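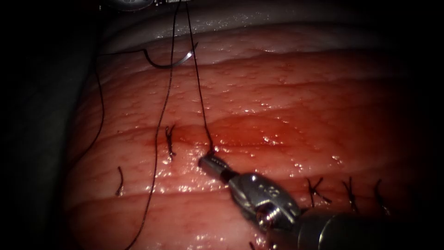

Lectura: 2 min

Actualidad > Investigación > Notas de prensa

Inicio | Proyectos | Prensa | Contacto

Undano presenta Trindis, un método para evaluar suturas robóticas, y pide cautela

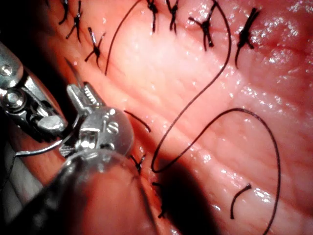
Soriano, diciembre – El método puntúa cada punto de sutura a partir del vídeo: agarre de la aguja, recorrido del hilo y nudo. En 539 puntos, discrepó de los revisores en 135. «Una cuarta parte de desacuerdo no permite hablar de autonomía», afirma Leif Tangen, responsable del estudio. El hilo negro suelto sobre el tejido, cerca de nudos ya hechos, sigue confundiendo al sistema – y los brillos tampoco ayudan.

Undano no anuncia producto ni uso clínico. Jamex repetirá el análisis con 4 revisores, frente a los 2 actuales.

Comentarios

marisa_q: ¿Y quién dice que aciertan los revisores?

Tornillo: Con dos revisores yo no publicaría nada.

J. Paz: Falta el enlace a los datos.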